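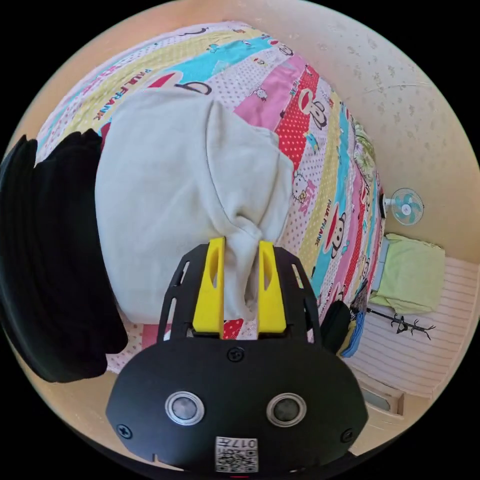

Figure 3. A light gray cloth on a bed, with one fold pinched.

4.2 Bed making and the start of the day

We had not planned to write much on bed making when we began the Plondbridge household diaries, and it was only on reading the October entries side by side that we saw how often the subject came up. Of the 3,245 entries collected, 670 mention a bed being made, straightened or left as it was, and many of these are longer and more tender than we had any right to expect. People wrote of mothers and grandmothers, of boarding school, of quarrels over corners. One retired baker told us she still pulls the cover smooth on her late husband's side first, and gave that a full page.

Following Menon and Woo, we sorted these entries by whether the task came before or after the first meal. In 266 of them it came before, and these writers tended to describe the morning as already under way by the time they sat down to eat. Those who made the bed later often folded it in with other chores, such as airing the room or gathering the wash, and seldom gave it a sentence of its own.

We would be slow to read too much into this. Diaries were kept by people who like keeping diaries, and Parsa has rightly warned us that such people may be fonder of routine than their neighbors are. Still, the warmth of the entries stayed with all of us who coded them, and we return to the matter of shared beds in Section 4.3.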